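Leave the Stop Button Where a Child Could Reach It
By Nahom Chala
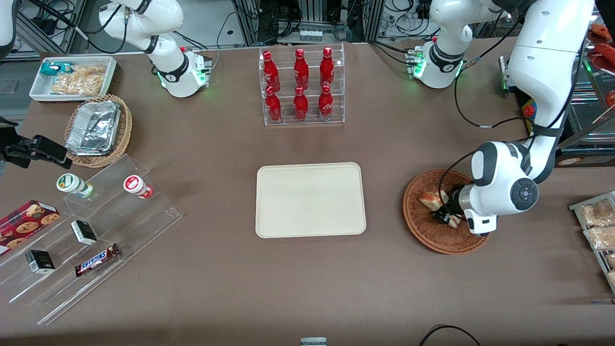 Rutis Workshop Quarterly, no. 17, page 9

I have belonged to a shared workshop in Durnitz for long enough to see several kinds of project come and go. We had the laser cutter years, and then everybody wanted to build a keyboard. Now it is robot arms, and the job people most want an arm to do is fetch them something to eat.

I think this is a good job for a robot. I also think most of us are building it the wrong way around.

Ebise Yilma and I have been working on a two-armed snack table since December. The idea is plain enough. You ask for a pastry, one arm picks it out of the basket, and it goes on the cream tray in the middle. Candy, drinks and packaged bread are laid out around the edges. Ebise does the motion planning. I do the brackets, the cables and most of the complaining.

My complaint is about the order of work. When a member starts a build like this, the first month goes to the arm and the gripper, the second to the software, and the table gets whatever is left. The table should come first. Where the basket sits, how high its rim is, whether a package stands up or slumps over: these things settle how hard the rest will be. We spent 9 evenings trying to teach a grip that would work on a crinkled bag lying flat. Then Ebise stood the bags on end in a tray with a lip, and the old grip was good enough.

Some members call that cheating. Their view is that a real robot should cope with the world as it is. I understand the appeal, but I don't agree with it for a home or a club. A kitchen is already arranged for the people who use it. The cups are at cup height. Arranging a table for an arm is the same kind of work, and it costs a piece of acrylic and an afternoon.

Soft food is where I will give the other side some ground. Bottles in a rack are all one shape, and once you can lift one you can probably lift the next. Pastry is never the same twice. It flakes, it sticks to its neighbor, and a grip that is safe for one piece will crush another. No shelf or stand fixes that. You have to practice on real pastry, and you have to buy it fresh, as stale pastry behaves like wood and teaches you nothing. Our budget sheet shows 717 under "bakery," more than we paid for all the mounts and clamps together.

My other opinion is about the stop button. Ours is on the tabletop side of things, near the arm, small, red and yellow. A member who helped with the Zoltness build wanted it moved down under the bench so it would look tidier on open night. I voted no and would again. A stop button is for the person who has never seen the machine before and is leaning in for a cookie. If you have to be told where it is, it is in the wrong place.

The same goes for cables. People ask why we don't hide ours inside a sleeve. A loop of cable on the outside of an arm is ugly, but I can see when it is about to catch. On the Moges table downstairs everything was wrapped up neatly, and a worn connector took 2 people a whole evening to find – they had to cut the wrap off to get to it.

I would like the workshop to change its build form. At present it asks what arm you have, what gripper, and what computer. I would put a drawing of the table on the first page, with every basket and stand on it and the stop button marked, and I would not hand out bench space until that page was filled in. Ebise thinks the form is long enough already. She may be right, in which case we can drop the question about the computer.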